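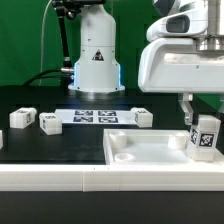

Tray and marker block on the dark tabletop, block at the right-hand corner.

Section 3: Setting out the tray

Right, now for the bit I enjoy. By this stage your tabletop should be wiped down and your green backdrop hung, so all that's left is putting the tray and the block where they belong. It's a ten-minute job once you've done it a couple of times, and longer the first time (mine took most of a May afternoon, but I kept stopping for tea).

1. Give the tabletop one last wipe with a dry microfibre cloth. Glossy black shows every crumb and thumbprint, and I mean every one! I use the Barell cloths, but any lint-free sort will do.

2. Put the white tray down with its open side up, over towards the right half of the table and fairly near the front. Leave the space in the middle at the back alone.

3. Run a finger along the inside floor of the tray. If you feel grit, tip it out and wipe again.

4. Pick up the marker block by its plain faces if you can. The printed squares pick up grease very easily.

5. Rest the block at the right corner of the tray so that it sits slightly over the rim. One square marker should face forwards, with the other on the narrower side to its left.

6. Press down lightly on the block. If it rocks, lift it off and try again - don't slide it, or you'll scuff the print.

Note: Khải Âu, who wrote the first version of this guide for Clinemwood, liked the tray 27 mm further back. Either works, so pick one and stick to it. I put a tiny pencil tick under the front edge of mine.

Note: if you're printing replacement markers, use matt paper. I bought a pack of 485 glossy labels once and I'm still finding things to stick them on.

Caution: keep cables at the back and the left, well clear of the tray. A loop of cable catching on the rim will have the whole lot over.

Caution: no spray cleaner near the printed faces. Put a little on the cloth first, then wipe the tray only.

When everything's sitting nicely, dim the room lights if you get a strong reflection off the table, then carry on to Section 4 for the Nukow lamp settings.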